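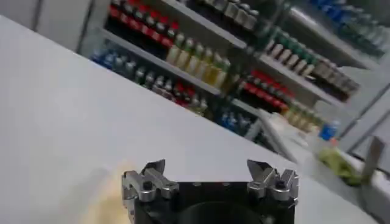
Onura is looking for two part-time assistants for our clothing exchange in Nulico. We collect used clothes from households, sort them, repair what can be repaired and give them out again at low price or for free. Last year 4,000 pieces went through our shop on Wong Street, and the work has become too much for the present team.

What you will do
You receive the bags at the counter and write the date on each one. You sort the clothes by size and season, check the seams, zippers and buttons, and fold them for the shelves. One afternoon per week you help customers in the shop. Sewing is welcome but not required - we can teach you the simple repairs.
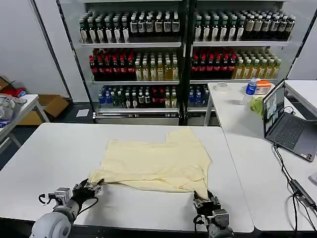
Yellow tops and other light clothes are sorted with the summer stock.

What we ask
You are at least 18 years old and can stand for several hours. You can lift a full bag of clothes. You speak enough English to talk with customers; a second language is a big help, as many families who visit us are new in the town. Experience in a shop or laundry is good to have. We do not ask for any diploma.

What we offer
The contract is for 12 hours per week, divided over three days, with paid training in the first two weeks. Hours can be changed during school holidays if you tell us in time. You may take home two pieces from the shop every month. The bus stops in front of the door, and there is a covered place for bicycles. Please note that the shop is closed for half of August, and this time is counted as your vacation.

How to apply
Write us a short letter, one page is enough, and tell us which days you are free. Bring it to the shop or send it by mail to Onura, Proltetti Building, Wong Street, Nulico. Letters must arrive by 31 March 2019. We answer everybody, also when the answer is no. If we invite you, the talk takes half an hour and after it you can see the sorting room and meet the team.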